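Condmont Community Help > Home & Office > Desks and storage

Do desk organisers do anything, or am I paying for plastic?

posted by rusteo_31
Sunday, August 8, 2021

I've been working at a plain white table since June. Every afternoon it's covered in pens, clips and sticky notes, and I lose the one thing I need. A mate swears by the Lubis drawer tower, which is up to $30 depending on the colour. The ad says it "restores calm to your workspace". Does it? Or does the mess just move into drawers?

inkandlint

Get the Lubis. Love mine, very calming colour. Five stars.

Astum Annie

I'd want to know what "restores calm" means before handing over thirty bucks. I bought a tower like that once and ended up with three drawers of dead biros. It held everything, so I kept everything.

Try this first, it's free. Take the lot off the table and put it in a shoebox. For a week, only take out what you reach for. Whatever's still in the box on Friday goes in a cupboard or the bin. I was doubtful about that too, having read it on one of those tidying blogs, but I got down to a handful of bits and haven't gone back for the rest.

I'm also not convinced by the people who say a white surface makes you tidier. It shows up every stray item, I'll give them that. Whether you then pick it up is another matter.
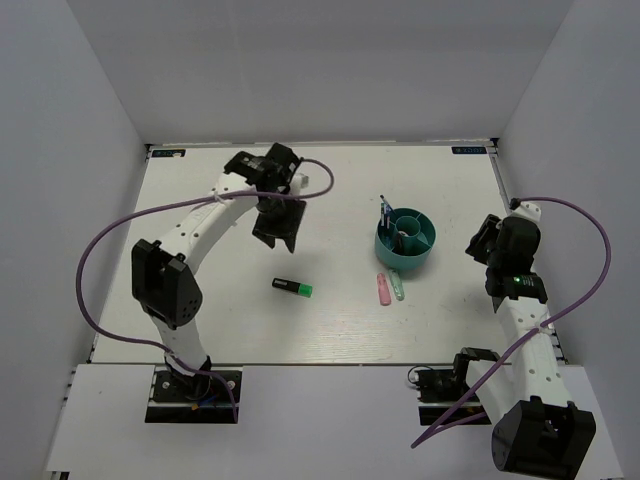

A few small bits of stationery on a white tabletop, plenty of bare surface left.

If you can get to that sort of amount, you don't need a drawer tower. A mug will do for the pens.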